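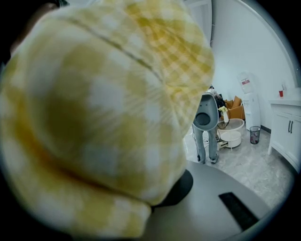 *Checked fabric close up in front of the gripper, demonstration room, Willmont.*

I went to the open day at Willmont expecting to write about robot arms. I ended up writing about laundry, and about who should be deciding what these machines are for.

The building is an ordinary one off the ring road. A project called Guno runs out of the ground floor, and in December it opened its doors for an afternoon to anyone who had put their name down. Up to 126 people came through, in groups of eight. Mine had two nurses from a long-term care home, a retired machinist, a father with two teenagers and a woman who manages a laundromat and asked better questions than I did.

What we were shown was hand work. A person takes a gripper with a camera on it, picks up a piece of cloth, moves it, folds it, puts it down and does it again. The recordings go toward teaching a robot the same job. Anouk Dierckx, who led our group, said the project had 892 recordings of cloth handling at that point and she considered it a small number. She said it flatly, the way you would tell someone the bus was late.

Then we got a turn. I tried to fold a tea towel in half with the gripper and it took me four tries. You lose your fingertips completely. The cloth bunches up, it blocks your view, and you have to guess where the corner has gone. The machinist got it on his second go and was pleased with himself for the rest of the tour.

I think every demonstration of household robotics should be run this way. I have been to the other kind. Two years ago I sat through a launch by Pinesska at a hotel, with coloured lights and a machine that folded one shirt, the same shirt, three times. We were kept behind a rope. I came home with a brochure and no idea how hard the job was or how far along they were. At Willmont I knew both within twenty minutes.

My complaint is about the part that came after. Hryhorii Hrynyshyn gave a short talk on where the work might go, and nearly all of it was about private homes. Folding sheets for busy families was the main case. He is a clear speaker and he didn't oversell it. But one of the nurses put her hand up and said her home washes 196 bed sheets in a normal day, that two people do the folding, and that both of them have bad shoulders. Had anyone from the project been to see a room like that? He said they had not, and that it was a fair point, and wrote it down.

I would have liked more than a note. If public money is going into this work, and some of it is, then the first jobs on the list should be the ones that hurt people. A family with a pile of towels on the couch has a nuisance. A laundry aide in her fifties has an injury claim. The cloth is much the same in both places and I can't see that the engineering is easier in a private living room, with its furniture and its cords on the floor.

The usual answer is that care homes can't pay. The laundromat manager raised this herself. She rents her big dryers from Nijs and has never owned one, and she saw no reason a folding machine couldn't be rented out on the same terms. Hrynyshyn said pricing was a long way off. I accept that. Deciding who to visit isn't a long way off, and it costs a tank of gas.

There is another open day planned for the spring. I'd ask the organizers to keep the gripper and the tea towels, shorten the talk, and give the last half hour to people who handle cloth for a living. The nurse told me in the parking lot that she would come back if they asked her. As of 2023-01-21 she hadn't heard from them.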